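Magsi goes to the laundry room

Reading the dryers, part one of probably several

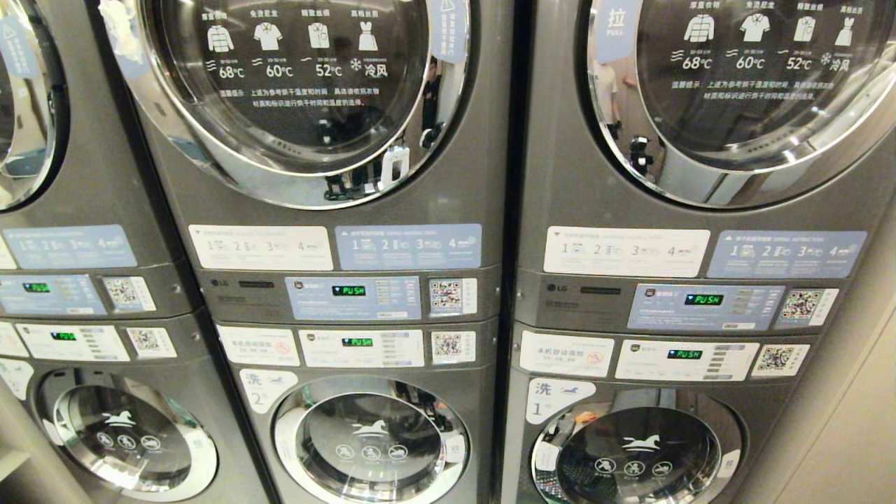 Middle and right stacks, dryers on top, washers below.

Magsi is the mobile arm I have been building since last October, first in my kitchen and now on a bench at the Gekisthorpe workshop. It has a wheeled base, a lift column, one arm and a head camera on a pan-tilt mount. The long-term goal is that it takes a bag of wash down the hall, loads a machine and comes back. It can't do that yet. This post is the list of what I have to solve before it can, plus the parts I have started on.

The first problem is finding the door. I had been using a circle detector on the camera feed, which worked fine on the washer at home. That one has a white door with a gray ring. The doors here have chrome rims and dark glass, and the glass works as a mirror. Any person standing in front of the dryers shows up in it, and so does anything else with an edge. My detector liked the reflections better than the rims.

What I do now is ignore everything inside the circle. I mask out the glass and fit only the rim, using the bright band of the chrome. Then I check that there is a second circle lower down in the same column. A dryer over a washer is always a pair, so if the code finds one without the other it throws both out and looks again. In simulation this got rid of most of the bad fits. On recorded footage it is less good when something is stuck to the rim. There are stickers on the dryer rims, a blue PULL label on one of them, and they break up the bright band. I may end up training on the stickers instead of fighting them. PULL is a good thing for a robot to be able to read.

The second problem is knowing which machine is which. I was going to put my own markers up and then noticed I didn't need to. The washers have number labels above the left side of the door, with 洗 and the machine number. The right one is 1 and the middle one is 2, so they run right to left, and I had my map the other way around. That took me an evening to find. There are QR code stickers on the control strips too. I have not tried decoding them from a distance. At 3 feet the number labels are big enough for the text reader and that is all I want for now.

The displays are the third thing. They show PUSH in green, on the dryers and the washers both. I wrote a small template matcher for that word alone. I don't know yet what other words come up, so the state machine has two states, "says PUSH" and "says something else," and in the second one Magsi backs off and waits. I'll fill in the rest as I see them.

Temperature is a menu printed on the dryer glass: 68, 60, 52 and 冷风, which is cold air. Garment icons sit above it. Nelu Gavrilă asked me why I don't have the robot read the icons and sort the clothes by itself. Because I can't get it to tell a sock from a glove, Nelu. The temperature will be a setting I type in before it leaves the bench.

Hardware notes, for the people who asked:

The gripper is the Pedine two-finger kit with longer printed fingers. The stock ones were too short to get behind a door rim. I printed the new ones at 100 percent infill after snapping a pair.

The lift column runs on a Driltel motor controller. It is loud but it holds position with the power cut, which matters when the arm is up at dryer height.

The battery is 12 volts, same as before. I want a bigger one. The column eats most of it.

The dryer doors worry me more than the washers. The upper ones are a long way up for this base, and pulling on a door with the arm raised tips the whole thing forward. On the bench I got 2 good pulls in a row on a practice door before the front casters dug in and the back wheels came up. I have moved the battery to the rear and ordered a steel plate for the base. If that isn't enough, Magsi will be a washer-only robot and I'll carry the wet stuff up to the dryer myself.

Next on the list is the steel plate, then the rim detector again with the sticker data in it. The code for the masking step is in the usual place, in the branch called rims. It needs cleaning up, and the comments are wrong about the machine order.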